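Stellport Two-Arm Bench Unit: Setup and Care

Product overview

The Stellport bench unit is a two-arm robot for light handling work at a fixed surface. It is supplied by Drorkum as a complete cell, consisting of the torso, two arms, two parallel grippers, the control cabinet and a matching simulation model. The unit is offered to teaching laboratories, repair shops and small assembly departments. Order number 2171 covers the standard cell. Order number 1501 covers the same cell without the control cabinet, for customers who already operate one.

Delivery and placement

The cell is delivered on a single pallet with the arms folded and locked. The shipping locks are painted red and must be removed before power is applied. The floor beneath the cell must be level and able to carry the full load given on the delivery sheet. Leveling feet are adjusted by hand and then secured with the lock nuts provided. Customers who intend to place the unit on a raised platform should contact the service office at Altıntaş before delivery.

Both arms require a clear area for their full reach. Shelving, door handles and cable trays that enter this area must be moved or entered in the model as obstacles. The emergency stop is to be mounted where the operator can reach it from the normal working position.

Simulation model

Each cell is supplied with a model file that matches its serial number. The first setup of any new task is carried out in the model, and the program is transferred to the machine only after it has run there without a collision warning. The model includes a view from the robot's own torso, which is used to check what the arms may hide from the head sensor during a task. Test objects of simple shape can be placed on the work surface from the parts library, and customers may add their own.
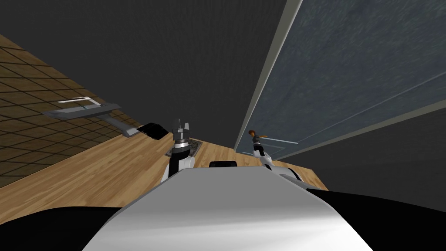 How often should the grippers be calibrated?

Calibrate both grippers at first setup, after any finger change, and once every 3 months in normal use. A cell that runs more than 669 operating hours between two scheduled dates should be calibrated early. The procedure is started from the service menu and both grippers are done in the same session.

The calibration record is kept in the control cabinet and copied to the model, so that gripper positions in the simulation remain in agreement with the machine. If the two records differ, the software displays a notice at startup and holds the arms in the rest position until the operator selects the valid record.

Routine care

Before each shift, the operator checks the gripper fingers for wear and looks along both arms for loose covers or damaged cable sleeves. The outer shell is wiped with a damp cloth and a mild cleaner. Solvents, abrasive pads and compressed air must not be used on the joints. Dust on the wrist seals is removed with the soft brush from the tool kit.

Once a month, the screws at the gripper mount are checked with the torque tool supplied. Screws that turn before the tool clicks are replaced with new ones from the spare parts bag and are not tightened again. The date and the position of each replaced screw are entered in the service log.

Joint covers may be opened only by persons who have completed the service course. The course is held at the Sakau training center in August and lasts three days. It is led by Janka Charvát, and places are assigned in the order in which applications arrive.

Finger replacement

Move the arm to the service position and switch off the gripper supply at the cabinet. Release the retaining screw on each finger, withdraw the finger in a straight line and clean the seat. Fit the new pair and tighten the screws to the value printed on the bag. Fingers are always replaced in pairs. Select the new finger type in the service menu, then run the calibration described above. A program written for a different finger length must be tested again in the model before use.

Spare parts and service

Finger pairs, wrist seals, cable sleeves and filter mats for the cabinet are held in stock. Replacement joints are built to order. Requests should state the serial number, the software version and, where a fault is reported, the code shown on the cabinet display.

Technical questions are handled by Necati Gündoğdu at the Altıntaş service office. Parts returned for inspection must be packed in the original carton or in a carton of the same size, with a copy of the service log enclosed.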